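Friday, on the couch, shoes still on

Okay, so the arm started wiping counters this week and I have thoughts.

For anybody reading this after I'm dead: I do the kitchens at Skodberg. Four floors, one kitchen per floor, 400 people in the building if they all show up, and they all show up on free-lunch days. Tramano (the company that holds the cleaning contract, so technically my boss's boss's boss) is trying out arms in the second floor kitchen. Counters and trash off the counters, that's the whole job for now. Napkins, mainly. So many napkins! I have picked up napkins in that building for six years and I could not tell you why an adult walks away from one.

Raghavendra Shetty came by Monday to set me up with the tablet. He's the new site lead and I like him more than I planned to. He asked me what order I do the counters in and then he typed it in while I talked. Left to right, back before front, sink last. Sandhu never asked me one thing in two years, rest his soul (he's fine, he moved to the airport contract).

So my morning is different now. I used to come in at 5:40, put the radio on, and go. Now I come in, put the radio on, hit start on two, go up to three and four, and come back down to look at what it left for me. Tuesday it left plenty. It squeezed a napkin and let go of it, squeezed it and let go, and I stood there with my own hand twitching. Wednesday was better. Today it got to the end of the counter before I finished upstairs, and I felt a little robbed, which is silly, I hate that counter.

The part I keep chewing on is the talking. Two was where I'd run into the early people, the woman from payroll with the tea, the guy who always wants to tell me about his boat. I'm on three at that hour now. The boat guy found me by the elevator today and said it was weird getting coffee next to that thing and did I want him to complain. I said no, please don't, my shoulder hasn't felt this good since spring.

And it hasn't! That's the truth. But Tramano took 151 minutes a week off the second floor on the new sheet and put them on the stairwells, and stairwells are my knees. Nobody traded me a shoulder for two knees out loud, it was just there on the sheet. I'm going to bring it up with Raghavendra next week. He said September is when they decide on the other floors, so better to say it early.

Fluncombe, my sister's cat, has slept on my clean uniform through all of this. Leftover rice for dinner. Must call Mom.
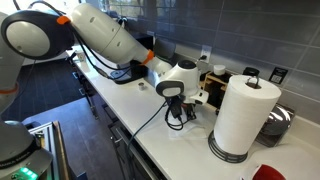 Second floor kitchen, arm over a napkin.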